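Kurnmont Guest Room Guide
Section 4 – Making up the daybed and the marking corner

Who this is for: anyone opening up the small back room at the Zirdale house. Most of it was written by Vendula Šimko, I just typed it up fast between two changeovers. Revised Monday, February 24, 2020. Older copies say to use the tan cover – ignore, that one's gone.

Before you start

Need: red plush blanket, fitted sheet, lint brush (soft one), laundry tags, a marker, the key to cupboard 58. Wash hands if you've been at the stove. The plush picks up everything.

Pull the daybed out from the wall a hand's width. Not more, the floor's soft on that side.

4.1 Base and sheet

1. Strip everything. Old sheet in the bag, not on the floor.
2. Check the platform for crumbs, hair pins, coins. Coins go in the dish by the door.
3. Fitted sheet on, far corners first. They're rounded and it slips off them if you start near.
4. Smooth from the middle out. Flat of your hand.

Note: if the sheet won't reach the fourth corner you've got it sideways. Happens every time. Turn it and start over, don't stretch it.

4.2 The red blanket

1. Shake it outside. Twice if the dryer was full.
2. Find the label. Label goes underneath, foot end.
3. Lay it over with the soft side up and let the back edge fold down over the far corners.
4. Push the daybed back to the wall.
5. Pull the front edge till the top is flat. Small wrinkles are fine, they drop out overnight. Big folds – lift and re-lay.
6. Brush in one direction, head to foot. You'll still get lighter streaks where the pile runs the other way. One pass, then leave it.

Caution: no iron. No steam either. Plush melts flat and it stays flat. Abrehet Tesfamariam has a ruined one in the cupboard if you want to see.

Caution: wash red with red only, cold, first three washes on its own. The pillowcases in drawer two used to be white.

Note: tumble dry low. Takes it out a bit damp and hang it over the banister to finish.

4.3 Tags

Every blanket and sheet set gets a tag with its number and the month it was last washed. The daybed set is 2376. The spare is 2639, top shelf. Don't swap them, the spare is shorter.

1. Write the tag on the desk or on a tray. Never on the bed.
2. Number first, month under it. July looks like June in most people's handwriting so spell it out.
3. Let the ink dry before you pin it. Count to twenty.
4. Pin through the care label only, not through the plush.
5. Cap the marker till it clicks. Then put it back in the cup.

Caution: marker ink does not come out of fleece. Cold water and dish soap right away might help a little. Hot water sets it. If you do get a spot, blot, don't rub, and tell Harsh Ahuja so the set can be pulled before guests come.

Note: dried-out markers go in the trash, not back in the cup. Shake it, try it on scrap paper, if it's faint bin it. New ones are in the Krajčí box under the desk.

4.4 Last look

1. Stand at the door. Edge straight along the front?
2. Hand over the whole top, feeling for pins. All of it, including by the wall.
3. Pick up anything lying on the blanket – markers, tags, phone, your glasses.
4. Bag the old linen, write 82 on the bag (that's our code at the Dildale laundry) and leave it in the hall.
5. Lock cupboard 58.

If somethings wrong

Blanket slides off the front: sheet is too loose underneath, redo 4.1 step 4.
Pile looks bald in one place: brush it gently both ways, then leave it alone.
Static: damp hands, one light pass. No spray.
Blanket smells of the cupboard: an hour outside in the shade. Not in direct sun, the red fades.
Tag missing: write a new one, and ask Radomír Ondrejka for the wash month. He keeps the list.

Section 5 covers the pull-out bed and the big pillows.
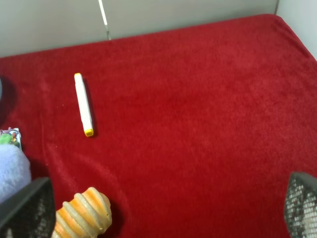 Same brush for those, by the way, so don't put it away yet.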